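Notebook, April
Cohort sleep and behavior, second pass

Picked up where I stopped before the break. The question is still the narrow one: does a later bedtime at age 4 go with higher conduct scores at 6, once household routine is taken into account? The first pass said yes, weakly. I didn't trust it and said so in the last entry.

Data as they stand this morning: 3217 children in the Sison file with a bedtime answer at the first wave. Of those, 1413 have both a parent and a teacher questionnaire at the second wave. That is a big drop and it isn't random. Families who moved are mostly gone, and so are most of the ones where the parent form was filled in over the phone. I compared first-wave bedtimes for the kept and lost groups before doing anything else. The lost group goes to bed later and has more missing answers on income. Whatever comes out of the 1413 will describe the steadier households better than the others, and the write-up has to say that near the top.

Recoding. The bedtime question was asked two ways. The early forms have a clock time written in by hand. The later ones have tick boxes in half-hour bands. I had been using the middle of each band, which puts artificial bumps at quarter past and quarter to. Today I went the other way and put the handwritten times into the bands as well. We lose some detail but the two halves of the file now look alike. Old variable kept as bed_raw, new one is bed_band. Please don't use bed_mid any more, it is still in the shared folder because the Sterker scripts call it.

Weekend bedtime is a mess. Part of the sample answered for the weekend only, and the form doesn't make clear whether Friday night counts. Left out for now.

Conduct score. Parent and teacher versions agree less than I'd like. Parents report more tantrums, teachers report more hitting. Averaging them hides that, so I ran them separately and did not make a combined score. Anybody who wants one can build it, but it should be called something else.

Results, 10:40 run:

Parent-rated conduct: later bedtime goes with a higher score. The slope is small. After adding mother's education, number of siblings and single-parent household it shrinks by about half. After adding the routine scale (meals at regular times, bath, story) the interval includes zero.

Teacher-rated conduct: nothing to see at any step. The line is flat.

So the effect that's left is in the parent ratings only. Two readings. One is that tired children behave worse at home and hold it together at school. The other is that parents who have a hard time getting a child to bed also rate that child as harder in general, which would give this pattern with no effect of sleep at all. These data can't separate the two. A diary week or wrist monitors would help. We have neither for the whole cohort.

There is the Prustasico subsample, 300 children with a sleep diary kept over 9 nights. I'd forgotten how uneven those are. Some diaries are filled in every evening, others were clearly written up in one sitting with the same pen and the same times all the way down. I started marking the second kind with a flag (diary_flat = 1) and got through the first box before lunch. Rule I'm using: identical bedtime and wake time on every night, weekend included. It will catch a few families who really are that regular. I'd sooner lose those than keep the others.

Afternoon. Finished flagging. Reran the parent model on the diary group without the flagged ones. The direction is the same as in the full file, the interval is very wide, and I wouldn't put it in a table. It might go in a supplement as a check.

Also tried diary-based sleep length in place of bedtime. Length and bedtime are less closely tied than I assumed, because the late children also get up later on days with no preschool. Worth following up. If length matters and bedtime doesn't, then the whole first draft is about the wrong variable.

Problem with the routine scale: one item asks if the child "goes to bed at the same time each night." That overlaps with what we are trying to explain. I took it out and reran. The parent slope comes back a little but still isn't clear of zero. Use the shortened scale from here on and call it routine_s. The draft has the old one in two places, methods and the footnote to the second table.

Software note: Gukorix updated itself overnight and now drops rows with a missing cluster code without printing a warning. I only noticed because the count at the bottom was off. Pin the old version or fill in the cluster codes before running anything.

To do
- cluster codes for the late returns
- imputation for income, compare with complete cases
- plot parent against teacher score by bedtime band
- rewrite the opening paragraph of the draft, it still says "sleep causes"
- ask for the wording of the weekend question from the third wave

Draft and flag list are in the shared folder under April. Comments below, please, so they stay with the entry.

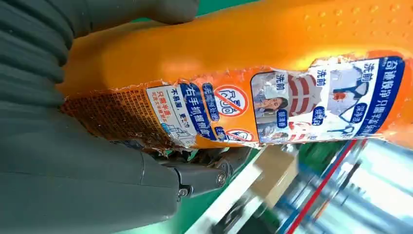

Sterker: I'd hold off on the shortened routine scale until we've checked it against the full one in the teacher data too. With one item gone the remaining ones lean heavily on meals, and meal times were asked differently in the phone interviews. And I'd move the diary group out of the supplement and into the text, wide interval and all. A reviewer will ask for it anyway.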